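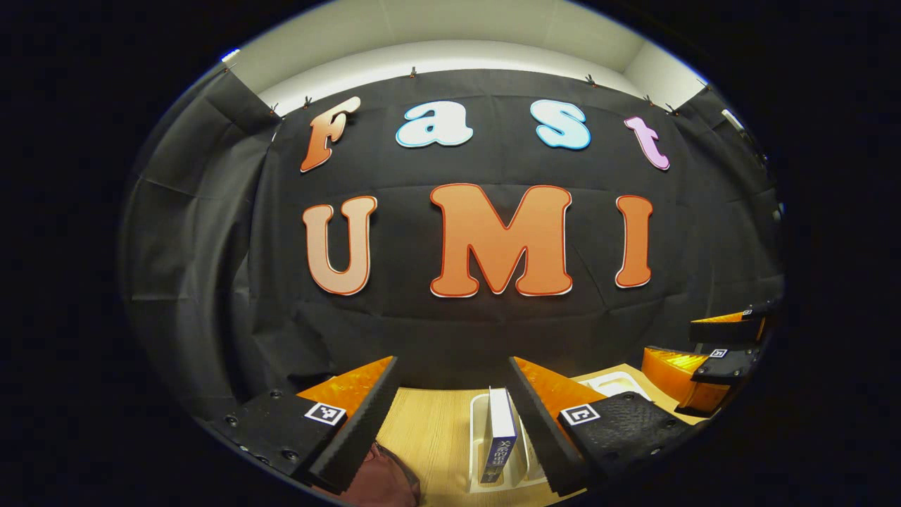
April
By Normunds Pärn

Cut-out letters have taken over my evenings, and I'm not sorry! It started with one banner for my niece at the Burside hall, and now there's a box of 37 spare vowels under my bed. I've picked out a few notes on lettering over black cloth, which is my favorite background by a mile.

White outlines do most of the work — orange, peach, pale blue, they all pop once there's a white edge around them.

Mix your sizes. A playful top row with a big, chunky row under it reads well from the back of the room.

Small clips along the top edge hold the cloth up fine. I buy mine at Gekis in bags of 47 (odd number, I know).

Iron the cloth first. I always forget, and the creases always show.

More banners next month, if the orange paper lasts.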